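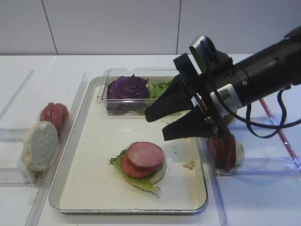

Shallow tray with a sandwich in preparation; lettuce in the clear container at the back.

Teltness Assembly Tray

The Teltness tray is intended for sandwich counters and teaching kitchens. Its low rectangular form keeps fillings within reach – the rim holds crumbs on the tray and off the counter. Clear ingredient containers are sold separately.

Order code: 242
Pack size: 6 trays
Supplied by: Plamport

Institutional orders should be addressed to Estíbaliz Vallejo.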